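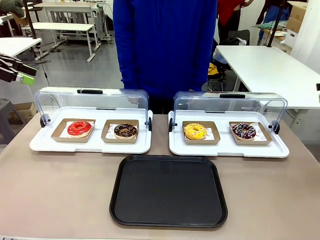 ## Cellmont Counter Kit: bakery transfer option

The Counter Kit is a two-arm package for picking boxed goods out of covered display trays and setting them on a serving tray. It is sold as a bench-top system for test kitchens, training labs and food-service pilots.

The bakery option adds a task library for donuts in open kraft-paper boxes, two boxes to a display tray. Orders are given by glaze colour or topping, so red glaze, yellow glaze with sprinkles and chocolate with white drizzle are separate targets.

### Supplied

- Two arms with Pelach parallel grippers
- Fixed overhead camera and mount
- Stasiv controller with bakery task library
- Two white display trays with clear lift-up covers, black handles
- One black rectangular serving tray, raised rim

### Specifications

| Item | Value |
|---|---|
| Gripper opening, maximum | 80 mm |
| Payload per arm | 3 kg |
| Minimum table length | 165 cm |
| Changeover between task sets | up to 60 seconds |

### Setup notes

1. Place the display trays side by side, open side facing the serving tray.
2. Raise both covers fully before calibration. Cover opening is a separate licensed task and is not included in the base library.
3. Centre the serving tray in front of the display trays and leave it empty.
4. Run the colour check again after any change to room lighting – dark chocolate glazes are the most sensitive.

Boxes must be of one style within a task set. Tall lidded cartons need the Broltirov finger set, sold separately and scheduled for release in September.

Page revised April 2020.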